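Community rooms > Minutes and notices

Minutes of the house meeting, Rüegg rooms, October 11, 2024

Present: Lorenz Bachmann (chair), Liesl Gisler, Dennis Mugo, Asmaa Zerouali (minutes)
Apologies: Thaddäus Zwahlen

1. Previous minutes
Agreed with one correction. The paint order in June went to Prasteck and not to Cludik.

2. Money
Balance stands at 1085 francs. The Flastel invoice for the door closer is still unpaid. Liesl will ring them.

3. Back room, floor and doorway
Dennis wants the warning tape on the floor renewed before the winter bookings start. Lorenz asked whether it could come up altogether. Left as it is for now, to be looked at again in 6 weeks. Bags and bottles are not to be left by the doorway. Dennis to put up a notice.

4. White table and plant
Liesl would like the potted plant kept on the table. Asmaa said it gets in the way when the table is laid for 16. Agreed that it stays at the far end and goes on the windowsill for meals. Small jars go back in the cupboard with their lids on. Lorenz will ask Thaddäus about a second table.

White table with the potted plant, both pictures:
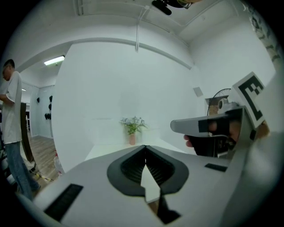
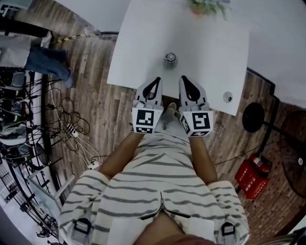

5. Any other business
Asmaa has 2 spare keys and will hand one to Thaddäus. Lorenz will book the window cleaner.

Meeting closed.

Filed under: Minutes, Rooms
2 comments | Share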